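How Kids in a Robot Club Teach a Robot to Tidy Up

Putting your things away is a job most people can do without thinking much. You look at a box, you pick it up, and you drop it in the basket. For a robot, every part of that job is hard. A robot does not know what a box is until it has been shown, many times.

The Neston Robot Club meets after school and is for students in grades five through eight. This year the club has 19 members. Their project is called Broltar. The goal is to teach a robot arm to put small things into a basket.

What is a gripper?

A gripper is a robot's hand. Most grippers do not have five fingers like yours. Many have two, and the two fingers close toward each other like a pair of tongs. The ends have pads on them to help hold on to things.

The club uses grippers that a person can hold. You move your arm, and the gripper goes where you want it to go. A camera on the gripper records the trip. Later, a computer studies the recordings and looks for patterns. This is called learning from demonstration, which means learning by being shown.

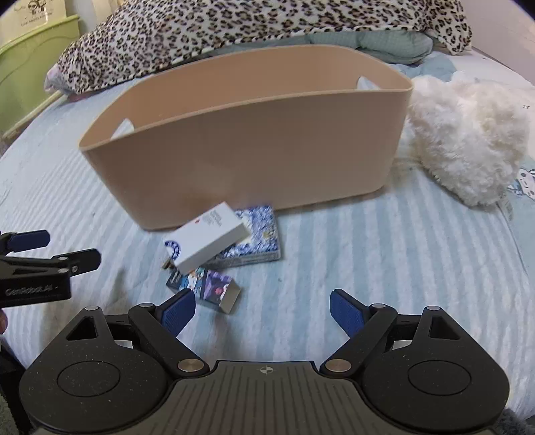 Why not just write instructions?

You could try. Write down how to pick up a pencil, using only words. How far do you reach? How hard do you squeeze? What if the pencil is pointing the other way? You would need a very long list, and it would still miss something.

With demonstrations, the robot gets many tries to study. The students recorded 641 of them between October and March. Each try is saved with a short label, such as "box in basket" or "dropped." The dropped ones are kept too. They help the computer tell a good grab from a bad one.

What makes a thing hard to pick up?

Size matters, and so does shape. A box has flat sides, so two pads can press on it evenly. A stuffed toy squashes. A coin lies so flat that the fingers may slide right over it.
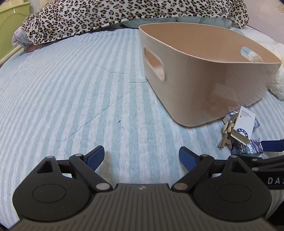

Piles are the part of Broltar that the students talk about most. When things touch each other, the robot has to work out where one ends and the next begins. A white box leaning on a patterned box can look like one odd shape to a computer, and small clips beside them make the outline even more confusing. People sort this out quickly because they have seen so many piles. A robot needs to see a lot of piles as well, from different sides and in different light.

Try it yourself

You will need kitchen tongs, a basket, and 5 small things that will not break.

1. Put the things close together on a bed or a rug.
2. Set a timer for 90 seconds.
3. Using only the tongs, move one thing at a time into the basket.
4. Mix up the pile and try again with your other hand.

Write down which thing was hardest to pick up. Did you turn your wrist? Did you push something aside first? Those are moves a robot would have to learn.

Words to know

Gripper: the part of a robot that grabs things.
Demonstration: showing how a job is done.
Label: a short note that tells what is in a recording.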